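Omitz H2: estación bimanual de teleoperación para enseñanza por demostración

Inicio > Equipos > Manipulación > Estaciones de demostración

Ref. 521
Fabricante: Omitz
Revisión de la ficha: 2019-05-15

Descripción general

La H2 es una estación de sobremesa con 2 brazos seguidores, pensada para registrar tareas de manipulación que un operador ejecuta a distancia corta desde un par de brazos maestros. El software guarda las posiciones articulares de maestro y seguidor, la apertura de las pinzas y el vídeo de las cámaras instaladas, todo con una base de tiempos común. El resultado es un conjunto de episodios listo para entrenar una política de imitación o para reproducir la trayectoria tal como se grabó.

Se suministra con el software de grabación Sovus, versión 2. Los brazos maestros Hirnwood se piden por separado o en lote con la estación.

Modos de enseñanza

Teleoperación maestro-seguidor. El operador mueve los maestros y los seguidores replican la postura articulación por articulación. Es el modo recomendado para tareas con dos manos, recogida de piezas pequeñas y cualquier maniobra en la que la cámara no deba ver las manos del operador.

Guiado manual. Se desactiva el par de los seguidores y se llevan a mano. Solo queda activa la compensación de gravedad. Sirve para fijar posturas de aproximación y para corregir un tramo concreto de una demostración ya grabada.

Ambos modos pueden alternarse dentro de una misma sesión, pero no dentro de un mismo episodio.

Tarea de referencia: recogida de frascos pequeños

La documentación de Omitz usa como tarea de referencia la recogida de frascos de esmalte de uñas tumbados sobre la mesa y su depósito en un recipiente. El frasco es corto, el tapón es largo y de otro diámetro, y el conjunto rueda si la pinza lo toca de lado. El operador debe decidir en cada caso si cierra sobre el vidrio o sobre el tapón, y esa decisión tiene que ser coherente entre episodios.

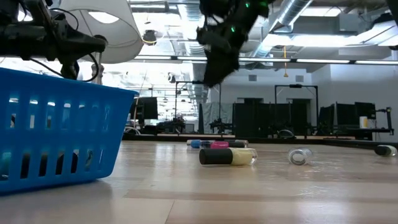 Según Wragg, lo que más retrasa a un operador nuevo en esta tarea es la muñeca: tiende a girar el maestro cuando la pinza ya ha bajado, el frasco se desplaza y el episodio hay que descartarlo. Su recomendación es orientar la pinza en alto, hacer una pausa corta y descender en línea recta. La pausa se puede recortar después en Sovus sin alterar las marcas de tiempo del resto del episodio.

El protocolo de referencia consta de estos pasos:

1. Llevar ambos seguidores a la postura de reposo y poner a cero las pinzas.
2. Esparcir los frascos a mano, sin patrón fijo, dentro del alcance común.
3. Iniciar la grabación con el pedal y ejecutar la tarea completa.
4. Volver a reposo antes de soltar el pedal.
5. Marcar el episodio como válido, dudoso o descartado.

El juego de muestra que se descarga con la licencia contiene 414 episodios válidos. Los dudosos se entregan en una carpeta aparte, con la misma estructura de archivos.

Iluminación y entorno

La estación no necesita cabina cerrada. Puede trabajar en una sala compartida siempre que la luz sobre la mesa no cambie de forma brusca durante un episodio.

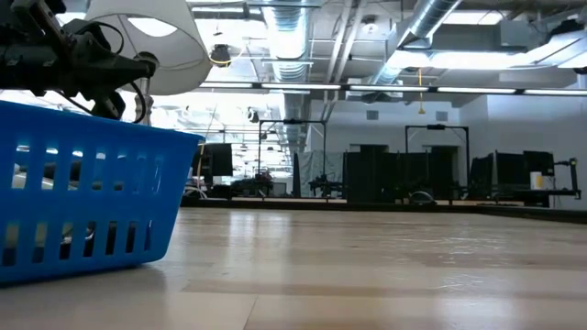 Sovus fija la exposición y el balance de blancos al comenzar cada sesión y los mantiene hasta que se cierra. Si se enciende o se apaga una luz a mitad de sesión, hay que repetir el ajuste y abrir una sesión nueva. Los tableros con algo de brillo, en los que las luminarias del techo se reflejan en bandas suaves, son utilizables, aunque conviene grabar el tablero despejado desde cada cámara antes de la primera demostración. Esa toma de fondo se guarda con la sesión y permite localizar después los reflejos fijos. Un recipiente con paredes ranuradas deja pasar luz y sombras del fondo; para cámaras laterales, Omitz recomienda incluir al menos dos posiciones distintas del recipiente en el conjunto de datos.

Los cables de los seguidores deben conservar un bucle de holgura en la muñeca. Un bucle demasiado corto añade resistencia en los giros extremos y se aprecia en el registro como un error de seguimiento creciente. Uno demasiado largo puede tapar la vista de una cámara lateral.

Disposición de los brazos

Los seguidores se montan enfrentados, en lados opuestos de la mesa. La zona común queda en el centro y es la única en la que pueden darse pasos de mano a mano. Para objetos situados fuera de ella se asigna el brazo más próximo; el operador no debe cruzar los brazos.
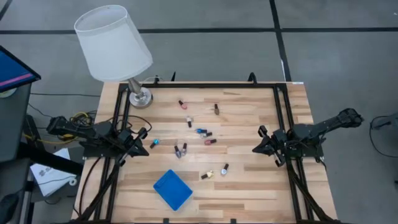
El recipiente de depósito puede ser una cesta alta o una bandeja de borde bajo. Con cesta, el brazo debe elevarse antes de soltar y el episodio se alarga. Con bandeja, la suelta se hace a poca altura, pero un frasco puede rodar sobre los anteriores, y por ello se aconseja repartir los depósitos por toda la superficie. No es preciso alinear el recipiente con los bordes de la mesa. Variar su giro entre episodios mejora la generalización de la política, a costa de necesitar más demostraciones.

Contenido del suministro

Dos brazos seguidores con pinza paralela
Bastidor de mesa con carriles y mordazas de fijación
Unidad de control y parada de emergencia
Pedal de grabación
Licencia de Sovus para un puesto
Mazo de cables

No incluidos: brazos maestros Hirnwood, cámaras, lámparas, ordenador de grabación, objetos de trabajo.

Garantía y plazos

Garantía de 18 meses para brazos y unidad de control. Los dedos de las pinzas se consideran consumible. Los pedidos en lote con maestros Hirnwood se sirven a partir de octubre.

Documentos relacionados

Manual de instalación H2
Guía de calibración maestro-seguidor
Formato de episodios de Sovus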